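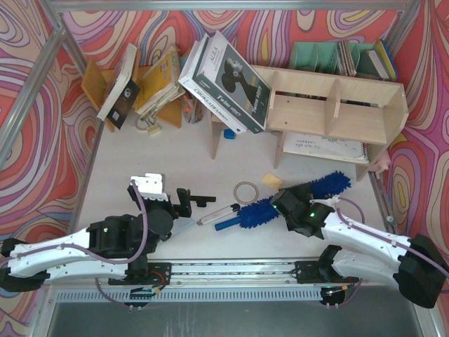
Cadi Nicholas asked whether the wooden shelf should be dusted before anything goes back on it or after, and said the Lewis bench always does it before.

July 23, 2020. Desk clearing, Hokcombe room.

Before is fine by me. The shelf goes at the back right, the bookends at the back left. I have kept to that layout since Otlow and see no reason to move things.

Duster: the blue one with the fluffy bristles. It works well on open compartments but leaves lint in the corner where the divider meets the base. Use a damp cloth there. Shake it out in the corridor, and store it handle down so the bristles don't flatten.

Sticky notes: one left out on the table gathers dust along the glue and won't hold afterward. Put the yellow ones in the Lirnen drawer, 20 to a stack. Over 8 went in the bin last week.

Small stuff (rings, flat black pieces, thin tools) goes in the shallow tray. If you can't tell what a piece belongs to, leave it in the tray until November, then toss it.

Still to do:
Wipe the tabletop, front to back.
Find out if the shelf wants oil. The side panel felt dry to me.
Order 4 more cloths.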